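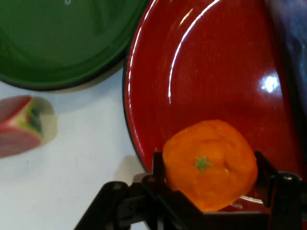
Felista Mrema told us she wished someone had asked her about her husband in the second year, when the casseroles had stopped and people had gone back to saying hello in the parking lot as if nothing had happened. In the first month, she said, she could hardly hear the questions. By the time she could answer them, they weren't coming.

Her comment came in by email after our spring newsletter, and it is a large part of why the Ketura Grief Support Network is opening a new group and hiring a person to run it.

CALL FOR PARTICIPANTS AND PART-TIME FACILITATOR
Second Year Group, Oakley

Ketura has run bereavement groups in Oakley and the nearby towns for adults who lost someone within the past twelve months. Last year 179 people attended at least one meeting. Most of them finished the ten-week program before the first anniversary of the death, and we had nothing to offer them afterward except a mailing list and an open coffee hour.

The Second Year Group is for people who are between 12 and 30 months out from the death of a spouse, partner, parent, sibling, adult child or close friend. We count close friends on purpose. Several people have been turned away by other programs on the grounds that they were not family, and they are welcome to apply to this one.

Who can take part

You may apply if you are 50 or older, live within driving distance of Oakley, and can attend at least nine of the twelve meetings. You do not need to have been in one of our groups before. You do not need a referral, and there is no religious content.

We can take fourteen people. If more apply we will keep a waiting list and try to start a second group in the winter. If your loss was less than a year ago, please contact the office anyway and we will tell you when the next first-year group begins.

This group is not suited to people who are in crisis or who need individual treatment. Our office can give you a list of counselors, including two who see people on a sliding scale.

What happens at meetings

Meetings begin in September and run every other week from 4:30 to 6:00 p.m. in the ground floor room at Rirska House. There is a ramp at the side entrance on the parking lot side. The front door has four steps and no railing on the left, so use the side if you are at all unsure.

Each meeting has a topic, which the group may set aside if something else is on people's minds. Topics planned so far include old friends who drift off, holidays the second time around, clearing a closet or a garage, being the last one who remembers a story, dating or not dating, and money. Bring reading glasses; there are a few short handouts. Tea, coffee and a light snack are provided. Tell us about allergies on the form.

Nothing said in the room is recorded or repeated. The facilitator keeps an attendance list and nothing else.

Cost

The program costs $300 per participant for all twelve meetings. The Drelum Fund covers the full amount for anyone who asks, and it will also cover rides. There is a box on the form to check. You will not be asked for proof of income. People who drop out in the first three meetings get their fee back.

Facilitator position

We are looking for one facilitator, part time, for a contract of nine months starting in August. The work comes to eight hours in a meeting week and three hours in the weeks between. Pay is $1,552 per month. There are no benefits with this position. Mileage is paid for trips other than the ordinary drive to Rirska House.

The facilitator will:

Interview applicants by phone or in person before the group starts
Lead all twelve meetings
Call anyone who misses two meetings in a row
Prepare the handouts, working from our existing binder, which needs updating
Meet once a month with our program director, Friederike Kleinschmidt
Write a short report at the end, with no names in it

Required: two years of experience leading groups of adults. This can be bereavement groups, caregiver groups, recovery groups, hospice work or something similar. We also require a valid driver's license and a background check, which we pay for.

Preferred: training in grief counseling or social work, and some familiarity with the way long friendships and long marriages figure in later life. We would be glad to hear from retired people. A license to practice is not needed, as this is peer support and does not count as therapy.

If you have had a major loss yourself in the past year, we ask that you wait before applying to lead a group. You may apply as a participant once twelve months have passed.

Helping with the evening

We also need two people to set up chairs, make the coffee and greet participants at the side door. These are unpaid roles. You would arrive at 4:00 p.m. and may leave once the meeting starts, but one of you must be back by 6:00 p.m. to lock up. Please say on the form which end of the evening you prefer.

How to apply

Participants: pick up a form at the Ketura office or ask us to mail you one. It is two pages. The second page asks you to write a few lines about the person who died and about what the past year has been like. Write as much or as little as you want. If writing is difficult, leave it blank and we will talk on the phone. Forms are due by the end of July.

Facilitators: send a resume, the names of two references, and a letter of no more than 300 words telling us about a group you led that did not go the way you planned. Letters are due by the end of June. Interviews will be held at the office in the first half of July, and everyone who applies will get an answer.

Questions about either one should go to Friederike Kleinschmidt at the Ketura office. She is at her desk from 10:00 a.m. to 2:00 p.m. most weekdays. If you reach the machine, leave your number slowly and say it twice. Please also say whether you are calling about joining the group or leading it.

Former participants who would be willing to speak to the new group for fifteen minutes at one of the later meetings should let the office know by the end of August.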